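Facilities Helpdesk, Clellham Office
Ticket 99: Staff kitchen, refrigerator door and table position
Status: Open, awaiting part
Priority: Normal
Assigned to: Renzo Cattaneo

Summary as logged: Upper door of the refrigerator does not always close fully. Staff also ask whether the table may remain in its present position.

Attachments: 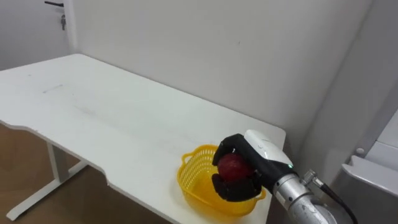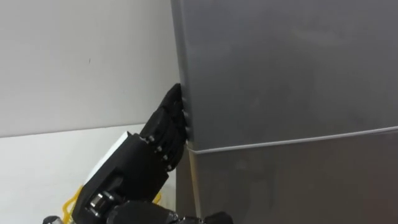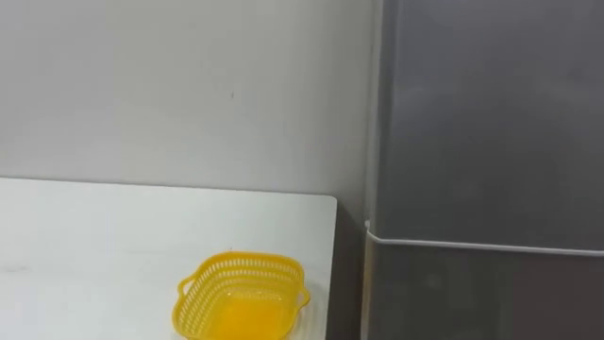 The fault was first reported in January, when milk left overnight was found to be warm in the morning. The thermometer inside the upper compartment read 12 degrees at the time of the first visit. The temperature control was found to be set correctly and was left unchanged. The pale strip along the seam between the upper door and the lower compartment, seen in the second attachment, was wiped with warm water and mild soap and dried with a soft cloth. The door was then opened and closed several times by hand. It closed fully on most attempts but stood slightly open on others.

Action 1. Door loading. The shelves on the inside of the upper door were carrying a number of large bottles. These have been moved to the lower compartment. Users are asked not to return them to the door until this ticket is closed.

Action 2. Levelling. The refrigerator was found to lean forward. The front feet have been raised by 2 turns each. The door now swings shut when released from half open, although it still requires a light push to seal at the hinge side.

Action 3. Seal test. A strip of paper was closed in the door at intervals along each edge. The paper was held firmly everywhere except near the upper hinge, where it could be pulled out without resistance. A replacement seal has been requested from Palumbo, quoting the Ernine account.

Table position. The Skikbridge office has asked that furniture in all kitchens be kept 50 millimetres clear of any appliance. The white table stands against the wall, with a gap between its rounded corner and the refrigerator, and it may stay where it is. It should not be pushed further along. The yellow basket may also remain on the table, provided that it is not placed on top of the refrigerator.

Note added at 16.20: The grey marks on the tabletop have been passed to the cleaning contractor under a separate request and do not form part of this ticket.

Next step: Fit the replacement seal on delivery, repeat the paper test near the upper hinge and record the inside temperature the following morning. Until then, users are requested to press the upper door firmly after each use and to report any further warming by replying to this ticket.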